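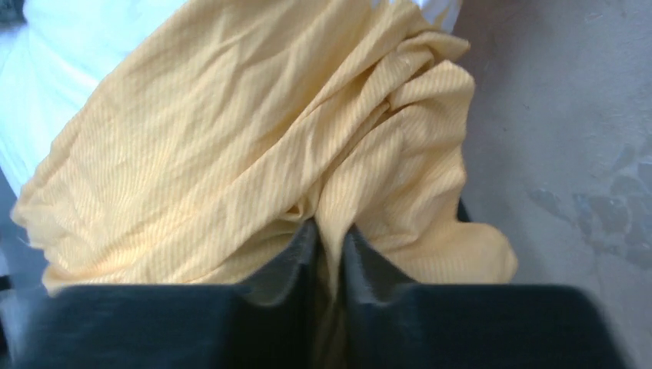
Fingers closed on a fold of the striped cloth.

Teaching the arm to handle cloth by remote control

Tuesday, by Boris Holub

In this tutorial I explain how we record demonstrations with soft things, for example a cloth, a cover or a napkin. If you have only taught your arm with blocks and cups until now, please read it before you begin. Cloth is more difficult than it looks, and my first 34 recordings had to be deleted.

I suppose that your leader handles are already paired with the arm and that the wrist camera gives a picture in the Viton recorder. If not, Kirsty Lambert wrote a good page on pairing.

1. Prepare the cloth

Do not iron it and do not lay it flat. The robot must learn from the same mess it will meet later. Take the cloth by the middle, let it fall, and leave it how it lands. Fine stripes are helpful, because on the monitor you see them bend where the material folds. A plain white cloth on a white background is much harder for your eyes, so keep it for later.

2. Approach slowly

Open the fingers wider than you think is necessary. Bring them down over a ridge of the cloth, one finger on each side. Watch the wrist view and not the arm itself. Your policy will have only the camera, so you should decide with the same information. When I looked at the table with my own eyes, I made clever movements which the robot could not possibly understand from its picture.

3. Close, wait, lift

Close the handle until you see the fold pinched in the gap. Then wait for 300 milliseconds before you lift. In Viton you can switch on a small beep for this. Dorothy Entwistle counts "one" aloud instead and her recordings are as good as mine.

Lift straight up first. Go to the side only after the cloth has left its place. If you pull sideways too early, the material slides out from the fingers and you record a failure with a success label.

4. When there are two fabrics

This is the part where most of our students at Grerkby lose time. If one fabric lies over another, choose your target before you press record and say it in the task note: "take the yellow striped one" or "take the white one". Do not change your mind in the middle. 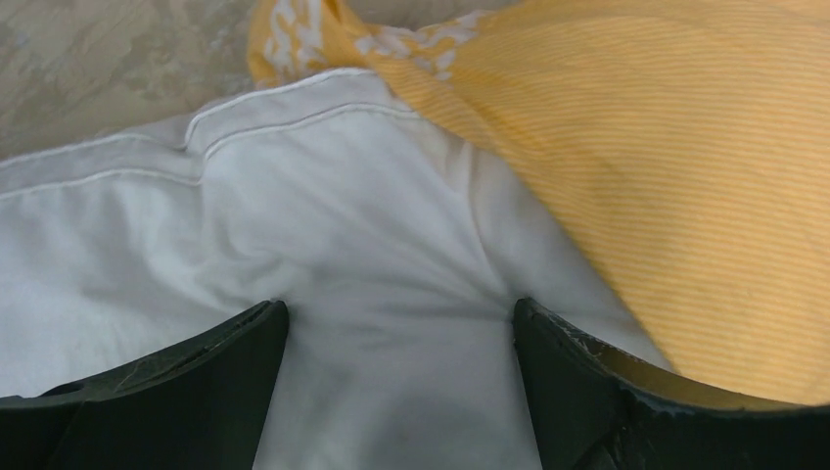

White fabric between the fingers, yellow striped cloth to the right.

From such a position, going straight down is right only if the note says white. For the yellow one, you must move to the right and look for a fold there. Please record this correction also. It is useful for the robot to see how a person comes back from a not so good position.

5. Check and save

Play every recording once at double speed. Delete it if the fingers closed on nothing, or if you stopped to think for a long time. Keep it if you were a little clumsy but finished the task. We kept 43 from our first proper afternoon and the set has 1448 now, mostly thanks to Evie Cropper, who has more patience than I have.

Name the files with the task note first and your initials last. The Wragg script for sorting reads them in this order.

Search this site Search Go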